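Search the forum
Enter keyword or member name
Category: Facilities and Workplaces > Furniture and Surfaces

Refinishing or replacing shared worktables: request for member experience

records_onddale
Our office is preparing its furniture plan for the coming year and would welcome the views of other members. We maintain 86 shared worktables across two floors of the Onddale building. Most have a pale gray top. They are structurally sound, but many now show a dull patch where people rest their forearms, and several have fine scratches that hold dirt. We have been asked to recommend either full replacement or a program of refinishing, with the decision due in June. I would appreciate hearing from anyone who has been through a similar exercise, particularly on cost, disruption and how the tops looked two or three years later.

Emiko Murakami
Our department completed a comparable review two years ago. We refinished 20 tables as a trial and replaced none. The work was done in place, in the evenings, and each table was out of use until the second morning. Staff were notified by a printed card left on the table, which proved more effective than e-mail.

The appearance has held up well in the reading area and less well near the entrance, where bags are set down all day. I would advise that you sort your tables by use before requesting any quotation. A single price for the whole building will hide a great deal.

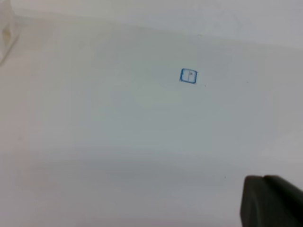 I would also advise that you settle the color question early. Pale gray shows ink and pencil quickly, but it is restful under overhead lighting, and our staff preferred it to the white sample by a wide margin. We asked for a low-gloss finish and would do so again.

enberg_facilities
I must respectfully disagree with the recommendation to refinish. At Enberg we took that course and regretted it. The coating wore through at the front edge within the first year, and the supplier took the position that this was ordinary wear and outside the warranty. We have since replaced those tables entirely, so the department paid twice. If the existing tops are more than ten years old, replacement should be the starting assumption.

Emiko Murakami
May I ask how the edges were prepared? Our contractor sanded and sealed the front edge separately and billed it as its own line. It added to the cost, and I was asked to defend it at the time, but we have had no failures at the edge to date.

enberg_facilities
The edges were coated in the same pass as the top. I have checked the work order and there is no mention of separate sealing. I accept that this may explain part of our result. I do not accept that it changes the general position for older tables.

zundness_admin
A point on cleaning, which applies whichever option is chosen. Zundness changed its cleaning product without informing the furniture office, and the new product left a haze that many of us took for wear. A damp cloth and mild soap removed most of it. Before any money is committed, please have one table cleaned by hand and compare it with its neighbor.

records_onddale
Thank you all. I had not considered the cleaning product and have asked our building office for its name. We will clean one table by hand as suggested. To answer the question implied above, our tops are between six and fourteen years old, and I regret that the purchase records for the oldest group are incomplete.

fujimoto_b
With regard to the older group, the purchase date is sometimes on a label fixed to the underside of the frame — ours were near the left rear leg. We had 281 pieces to identify at Fujimoto and the labels settled most of them.

I would add that replacement carries costs beyond the tables. Disposal was quoted to us separately, and the elevator had to be reserved for each delivery.

enberg_facilities
That is a fair point. Disposal was included in our contract, but only after we asked for it in writing.

records_onddale
Labels located, same position. I will post the hand-cleaning result once the building office has confirmed which product is in use on the second floor.

Last updated: June, 4:15 p.m.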